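The Drawer Problem
By Shayne Ruddock

I have a junk drawer that sticks, and I have opinions about it. So when Voltel started selling a simulated practice room for robot arms, and the task it leads with in the catalog turned out to be opening a drawer, I felt the company was speaking to me personally.

The product is called Skutia. You pay 860 dollars a year for a seat, and in return you get a rendered room with a tiled floor, a big white table, a small wooden dresser and a robot arm to bother it with. No metal is bent. No furniture is harmed. My editor asked whether I could review it in an afternoon, and by Wednesday evening I was still there, arguing with a knob. 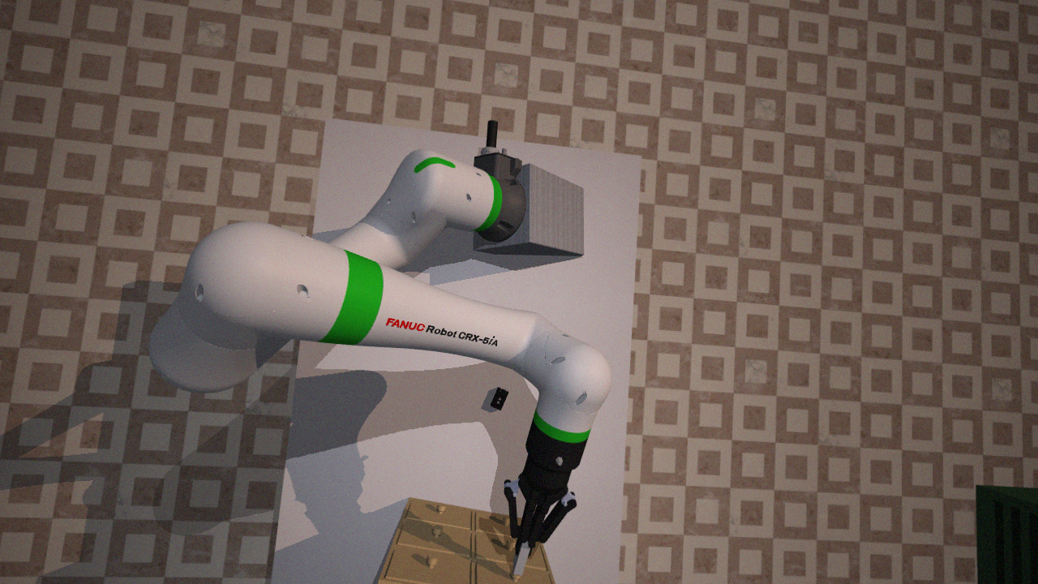

The CRX-5iA over the drawers in Skutia's practice room.

Let me say what I like. The arm looks like the thing it's meant to be, down to the red lettering and the green bands, and it throws a proper shadow. Somebody at Voltel clearly cared about the wood. I've bought real dressers with less convincing grain.

The floor I like less. It's a checkerboard of squares inside squares, beige and brown, and after 2 hours it starts to feel like a hotel lobby where you've been waiting for someone who isn't coming. The manual says patterned floors are good for testing vision software. Fine. So is my aunt's carpet, and she doesn't charge by the seat.

My real complaint is with the sales pitch. Skutia is offered as a way to get a robot "home ready," and the evidence for this is a dresser with six tidy knobs, all the same color and shape, on a table with hardly anything else on it. Whose home is that? In mine, one handle is missing, another comes off in your hand, and the bottom drawer is held shut by a sock.

Fouzia Soomro, who set up the trial for me, took this well. She said you have to start somewhere, and that a robot that can't handle the clean case has no business with the sock. I had to admit she had a point, though I did it by email so she couldn't see my face.
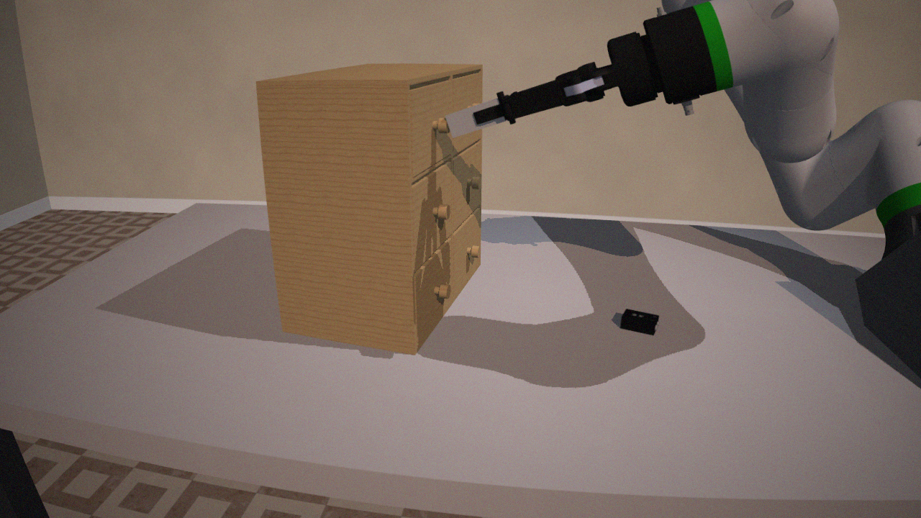

What you get for the money

The base package has 134 tasks, and I tried more of them than I'm proud of. Drawers are the best part by a wide margin. You can change the lighting, move the furniture and start over as often as you like, and starting over is where a simulator earns its keep. A real dresser gets tired of you.

Arard sells a rival package for less, but its support desk took 3 days to answer me. Chaudhry's is free and looks it.

Would I pay for Skutia? If I trained robots for a living, yes, and I'd complain about the floor every year at renewal. Voltel should drop "home ready" from the box, though, and add a drawer that sticks. I'll lend them mine.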